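Clurna Household Repair and Reuse Scheme
Interim progress report to the Walteck Fund
Reporting period ending December
Submitted 2018-02-24

1. Summary

The scheme offers residents of Clurna and Corneleck free help with mending small household goods, and passes on usable items that would otherwise go to the tip. During the period we accepted 2,917 items across both sites. The Corneleck site opened later than planned, owing to a delay in the fire inspection, and its figures cover only the last part of the period.

2. Repair sessions

Sessions have been held at Clurna throughout the period. Textiles and lamps remain the most common items brought in, followed by kitchen goods. We had expected more furniture, but the stairs at Clurna make this difficult and we have stopped advertising it there. Chairs and small tables are now directed to Corneleck, where there is level access from the car park.
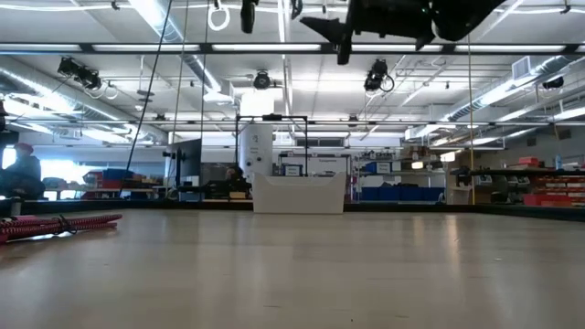
Waiting times were raised as a concern in our previous report. A booking system was introduced for electrical items only, with 70 places released each month. Other items are still seen in order of arrival. Complaints about waiting have fallen, although some residents without internet access found the new system hard to use - a telephone line now runs alongside it on two mornings a week.

3. Training

The grant agreement set a target of 50 people completing the basic mending course. The target was met in December. A further nine people began the course and withdrew, in most cases for reasons of work or childcare. An evening course will be offered in the next period.

4. Partnership with Khondokar

Khondokar continues to collect textiles that cannot be mended or passed on. Collections were missed twice in the autumn and storage at Clurna became very tight. A written timetable has since been agreed.
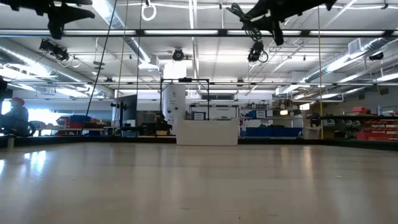

White bin standing at the far side of a pale tabletop.

5. Spending

Spending is within the agreed budget. Rent and insurance are as forecast. Tools and spare parts cost less than expected, and we request permission to move the underspend to the telephone line and to printed notices for Corneleck.

6. Next period

We intend to extend opening hours at Corneleck, subject to the landlord's consent, and to review the age limit for unaccompanied visitors. A full set of accounts will accompany the final report.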